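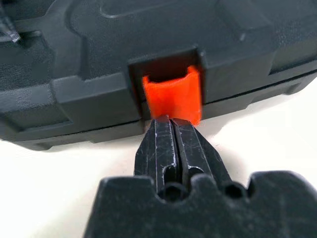 Let the Students Fail at the Latch

By Lama Saab
Saturday, November 26, 2022
14 comments | 30 shares

Most school robotics clubs in Stovanthorpe spend the fall getting ready for a competition. They build a machine that drives across a mat and drops balls in a bin, and in the spring they take it apart. I think the club at Nesen has picked better work, and I would like other schools to copy it.

Since September the students there have had one job, which is to get a robot arm to open a tool case and deal with what is inside. A person does this without thinking. For a machine, a plastic latch is a hard problem. The fingers have to get under the edge and push the right way, and if they come in a little low they only scrape the case.

The students keep a log of every try. When I visited they were on number 639, and most of the entries were failures. Fahad Marwat, the teacher who runs the club, wants to reach 2000 before summer. He told me the failures are the part he grades – a student who can say why a try went wrong gets full marks for it.

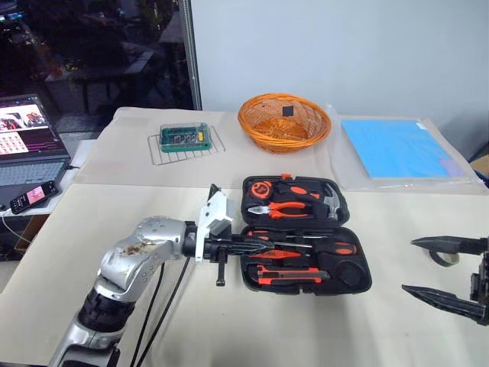 The open case on the club's work table, with the gripper reaching in.

Some parents don't like this. There is no trophy, and a trophy is easy to put on a college application. One father told me his daughter had spent 20 afternoons on a toolbox. He meant it as a complaint. She was standing next to him and explained to me, in detail, how a hammer and a screwdriver need different grips.

I have nothing against competitions. The one at Clustasberg is well run and the kids enjoy it. But the rules there are set by adults and the field is the same every time, so a team can win by tuning one routine until it works. An ordinary tool case was designed for human hands, and the students have to work with it as it is.

Schools planning next year's budget should ask for time in the lab before they ask for entry fees.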